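Palletti worktop care kit for granite and other stone

If you have a granite worktop you probably love it and ignore it in equal measure. We certainly did! The Palletti kit is the one we now use on our own kitchens, and after a whole winter with it we're still a bit giddy about how good a plain old stone surface can feel under your hand.

Inside the box you get a 1000 ml bottle of daily cleaner, a 200 ml tin of stone wax, two soft cloths, a felt pad for buffing and a small dropper for the water test (more on that further down, please do it first). Everything packs back into the same tin box, so it lives happily under the sink.

Why granite needs its own cleaner

Granite is tough, but the sealer that sits in its pores is less so. Vinegar sprays, lemony bathroom cleaners and cream scourers wear it away bit by bit, and then oil starts to creep in and leave dark patches near the hob. The Palletti cleaner is mild and neutral. It lifts grease, dries without streaks and smells very faintly of soap and nothing else, which we like a lot. Busy, speckled stones are the ones where people go wrong most often, as the pattern hides a film of grease beautifully. Run your palm over it with the lights off and you'll know.

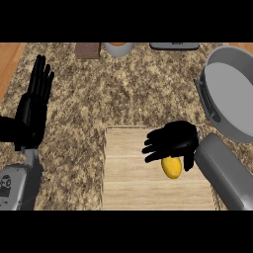
Dagný Frandsen wrote to ask whether the wax makes the surface slippery, as she rolls out pastry straight on the stone and didn't want her dough skating off towards the kettle. She also wondered if she'd have to strip the old sealer first.

No to both! Used thinly, the wax buffs down to a smooth, dry finish with a little grip left in it. Leave it overnight before rolling out anything, then wipe over with the daily cleaner. Old sealer can stay where it is, so long as the stone is clean and properly dry.

The water test

Put a few drops of water on a clean bit of worktop and go and make a cup of tea. Come back after 4 minutes. If the drops are still sitting up in beads, your stone is well sealed and all you need is the cleaner. If they've flattened and the stone has gone darker underneath, it's drinking, and it's time for the tin. Try a spot by the sink and another in a quiet corner. They often give different answers.

How to wax

Clear the whole surface and clean it the evening before. Take a bit of wax on the cloth (a pea-sized lump goes a surprisingly long way), rub it in with small circles and work in patches you can comfortably reach. Wait until it turns cloudy, then buff with the felt pad. Ritu Dhillon in our workshop does hers on a Saturday morning with the radio on and swears by a second buff after lunch.

Lemons, wine and other trouble

Citrus juice is the thing to watch. Cut on a board, wipe up drips as they happen and rinse the spot with water before you reach for the cleaner. Many granites shrug it off, but some contain minerals that lose their shine, and marble will mark in no time at all.

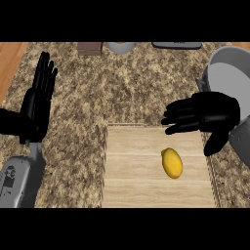 Lemon on a wooden board, speckled granite worktop.

Also suits: sealed quartzite, slate, soapstone. For marble, please use the Grisitar paste instead.

Price: £29, refills sold separately
Made for us by: Garg
Sold by: Diltudura
Back in stock: February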